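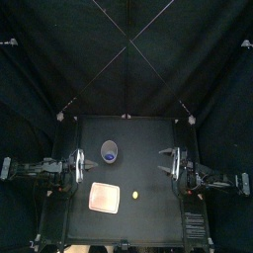
Henrike Dallmann
Arbeitsvorbereitung und Schichtplanung, Standort Metwally

Mein neuer Kollege hat zwei Arme und einen Tisch, und der Tisch ist größer als meiner. Außerdem hat er Vorhänge. Ich habe vor einigen Jahren für die Packstraße einen Sichtschutz gegen die Nachmittagssonne beantragt und damals gelernt, dass textile Elemente in der Halle ein Brandschutzthema sind. Inzwischen hängt schwarzer Stoff in der Ecke hinter dem Musterlager, und das Brandschutzthema wurde offenbar gelöst. Glückwunsch.

Für alle, die hier neu mitlesen: Ich arbeite bei Givora, wir sind ein Lohnverpacker. Das heißt, jemand anderes stellt Dinge her, jemand anderes verkauft sie, und wir legen sie dazwischen in Kartons. Tassen, Schälchen, Seifen, Kerzen, saisonal auch mal ein Osterhase. An unserem Standort sind wir 28 Leute, und ich schreibe die Schichtpläne, was mich bei 27 davon unbeliebt macht und bei mir selbst auch, wenn ich mir die Frühschicht gebe.

Das Projekt heißt Bellelari. Warum, weiß ich nicht. Es gab eine Folie dazu, auf der das Wort in einem Farbverlauf stand, und danach kam gleich die Folie mit dem Zeitplan. In der Packstraße heißt es nur "die Bella", und die Bella ist weiblich, obwohl ich oben Kollege geschrieben habe. Man gewöhnt sich an beides.

Was sie lernen soll, klingt nach wenig. Eine Tasse, ein quadratisches Schälchen mit runden Ecken und etwas Kleines, Gelbes kommen auf die dunkle Tischplatte, und dann sollen die Greifer damit irgendwann tun, was bei uns jede Aushilfe nach zehn Minuten Einweisung kann. Nehmen, ablegen, hineinstellen, das Nächste. Die Auswahl der Sachen stammt nicht von mir, ich hätte gleich mit den Duftkerzen angefangen, die will nämlich wirklich keiner mehr packen.

Vorgemacht wird das alles von uns. Das war der Teil, den ich auf der Folie übersehen hatte. Ich dachte, da kommt jemand, programmiert etwas, und dann läuft es oder es läuft nicht. Stattdessen führt eine von uns die Arme, macht den Griff, legt das Zeug wieder irgendwohin, macht den Griff noch einmal. Über 1000 solcher Durchgänge haben wir inzwischen zusammen, und ich weiß das so genau, weil ich die Stunden dafür im Plan unterbringen muss. Es gibt dafür keine Kostenstelle. Ich buche auf "Sonstiges intern", wo auch die Weihnachtsfeier liegt.

In der ersten Woche wollte niemand ran. In der zweiten kam die Kollegin aus der Endkontrolle, die seit Ewigkeiten Probleme mit dem Handgelenk hat, und fragte, ob man dabei sitzen darf. Darf man. Seitdem gibt es eine Warteliste, und ich führe sie, in einer Excel-Datei mit drei Farben. Sitzen, schwarzer Stoff, kein Radio vom Nachbarband: Für manche ist das die erste ruhige Stunde des Tages. Einer hat gefragt, ob er auch in der Pause hinein darf. Darf er nicht, das fällt unter unbeaufsichtigten Anlagenzugang. Ich habe nachgesehen und war selbst ein bisschen enttäuscht.

Interessant finde ich, wie verschieden die Leute greifen. Das sieht man an der Packstraße nie, da ist alles schnell und man hat die eigenen Hände vor der Nase. An der Bella wird jede Angewohnheit breitgetreten. Manche fahren mit den Fingern erst in Position und zögern dann so lange, dass ich im Vorbeigehen meinen Kaffee austrinken könnte. Andere gehen hin und packen zu, als läge das Schälchen im Sonderangebot. Unsere Schnellste am Band ist an den Armen übrigens die Langsamste, und sie nimmt es persönlich. Ich habe ihr zusätzliche Stunden eingetragen, auf eigenen Wunsch, in Grün.

Jetzt der Teil, den meine Schwester meint, wenn sie am Telefon fragt, ob ich eigentlich merke, was ich da tue.

Doch, merke ich. Wir bringen einer Maschine bei, was wir können, und zwar während der Arbeitszeit und mit Kaffee. Das hat in der Betriebsversammlung im Oktober auch jemand laut gesagt, deutlich unhöflicher als ich jetzt, und es gab Applaus. Die Antwort der Geschäftsführung war, dass niemand wegen Bellelari seine Stelle verliert. Auf die Nachfrage, ob die Stellen dann auch nachbesetzt werden, wenn jemand in Rente geht, kam ein Satz, in dem das Wort "perspektivisch" vorkam. Ich habe mitgeschrieben und ihn hinterher dreimal gelesen. Es ist grammatisch ein vollständiger Satz.

Was sich bis jetzt geändert hat, ist kleiner, und man muss schon in der Planung sitzen, um es zu sehen. Die Spätschicht hat eine Person weniger am Band, weil diese Person hinter dem Vorhang sitzt. Die anderen merken das. Die Vorgabe ist dieselbe geblieben, und ich habe zwei Mails geschrieben, dass das so nicht aufgeht. Auf die erste kam ein Daumen hoch. Auf die zweite wurde die Vorgabe für den Reluvley-Auftrag tatsächlich gesenkt, auf 100 Sets pro Stunde, und das war in meiner gesamten Zeit bei Givora das erste Mal, dass eine Zahl in dieser Spalte nach unten ging. Ich hätte sie gern eingerahmt.

Geändert hat sich auch, worüber wir reden. Früher ging es beim Rauchen vor dem Tor um Rücken, Kinder und den Getränkeautomaten. Jetzt geht es um Rücken, Kinder und darum, ob eine Tasse besser am Rand oder am Bauch gegriffen wird. Es gibt Lager. Die Randfraktion ist laut, die Bauchfraktion hat meiner Meinung nach recht. Leute, die in Besprechungen seit Jahren nichts sagen, halten einem auf dem Weg zum Parkplatz Vorträge über Kanten. Ich finde das schön und traue mich kaum, es aufzuschreiben, weil es garantiert jemand für das Intranet haben will.

Und dann ist da die Sache mit dem Wissen. In der Arbeitsanweisung für Geschenksets steht "Artikel einlegen". Zwei Wörter, ich habe sie selbst getippt. Wer vor der Bella sitzt, stellt fest, dass in den zwei Wörtern ein halbes Berufsleben steckt: in welcher Reihenfolge, mit welcher Hand, was die andere Hand solange macht, wie man nachfasst, wenn der Artikel schief steht. Bezahlt wird bei uns nach der Arbeitsanweisung. Der Betriebsrat hat das schneller begriffen als ich und möchte nun über die Eingruppierung reden. Die Tätigkeit "Vormachen" ist im Tarif nicht vorgesehen. Man könnte sie als Anlernen führen, und Anlernen gibt Zulage, allerdings nur, wenn man Menschen anlernt. Daran wird gerade gearbeitet, also an der Formulierung.

Ob das Ding am Ende etwas taugt, kann ich nicht beurteilen. Ich gehe am Tag ein paarmal vorbei. Oft stehen die Greifer einfach offen über der Platte, nichts dazwischen, die Tasse hinten, das Schälchen vorn, und es sieht aus wie bei mir in der Küche, wenn ich vergessen habe, weshalb ich hineingegangen bin. Die Leute vom Projekt sagen, das sei alles im Plan. Mein eigener Plan ist auch immer im Plan, bis sich jemand krankmeldet. Immerhin, das muss man ihr lassen: Krankgemeldet hat sie sich noch nicht. Sie fällt nur aus, und dann steht "Wartung" in der Liste, und Wartung zählt nicht in die Quote. Ich habe gefragt, ob ich das für die Frühschicht auch so eintragen kann.

Angst habe ich im Moment vor allem vor der Urlaubsplanung. Drei Leute sind so gut an den Armen, dass das Projekt sie nicht mehr hergeben will, und alle drei haben schulpflichtige Kinder. Im Sommer möchte außerdem Reluvley die Menge hochfahren, und irgendjemand hat dem Kunden gegenüber erwähnt, wir hätten jetzt Roboter. Haben wir ja auch. Sie können bloß noch keine Sets packen, und das müsste dem Kunden mal einer schreiben, bevor ich es im Schichtplan ausgleichen darf.

Sollte hier jemand mitlesen, bei dem es so eine Ecke im Betrieb schon länger gibt: Wie bucht ihr die Stunden? Ich meine das ernst. "Sonstiges intern" ist fast leer, und ich hätte im Dezember gern wieder ein Buffet.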